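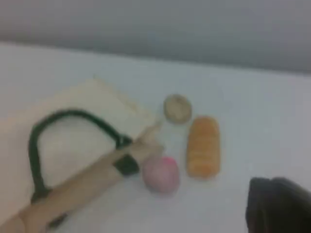

My sister told me over the phone that a thicker blanket would fix it, and that I should stop buying gadgets. I have been cold in bed since February, when the landlord in Mokberg moved the building onto the new heating schedule. The radiators go off at ten and come back at six.

I bought the blanket anyway, a wool one from Halvorsen. It is heavy and a little scratchy. It helped for the first part of the night and did nothing for the early morning, when I usually wake up.
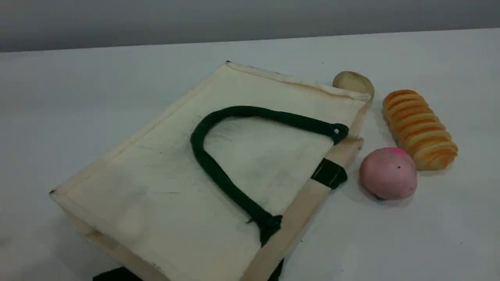
Close the bedroom door at eight, a neighbor wrote back when I asked on the building list, and leave it closed. I tried that for 7 nights. The room held its heat better than I expected, and I slept past five on most of them.

I also moved the bed away from the outside wall and hung an old curtain over the window. 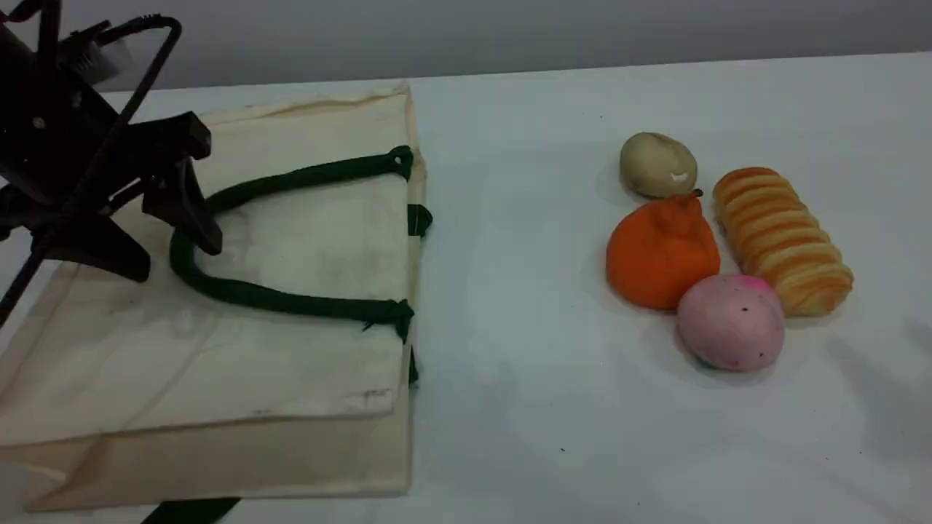 The curtain is too short, so I will look for a longer one in Zadel next week. My limit is up to $80. The heating bill is a separate matter and I will write about it when it comes.

Blog > Apartment > Sleep

Comments

Imel: We have the same schedule on the third floor. The door trick works here too.

Reader: Did you try flannel sheets? They made more difference for me than wool.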